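Tuesday, bench notes, Nonberg hand

Second go at the wrist-view pose check, and I'm a lot happier than I was last time! Quick recap for whoever picks this up: we want to estimate finger pose from the wrist camera alone, then compare it with the joint encoders. Prikell does the estimating, Deliletti does the logging, and I do the swearing when the clocks drift.

Ran 50 poses, 3 repeats each. Dropped the ones where the thumb gets so close to the lens that it goes soft -- the fit just wanders off on those. I also stopped rotating the images upright before the fit (the sideways desk bothers me, it doesn't bother Prikell), and that saved a whole step.

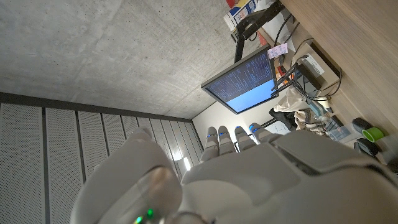

Yeoh group wrote back on the draft: please don't use the blue knuckle lights as your only landmarks, you'll lose them the moment a finger curls under, and then your error numbers only cover the easy poses. Fair. I'd been leaning on them pretty hard, so I went back and added the segment outlines as a second cue (slower, but it holds on much better in the curled set).

Still open: the fourth finger. It's so foreshortened from this angle that the length estimate jumps between repeats. Trying a 20 ms shift on the encoder log first, then a rerun of the bad ones. Logs are in folder 411 -- don't rename it again, please, the script looks for it.

3 comments
20 shares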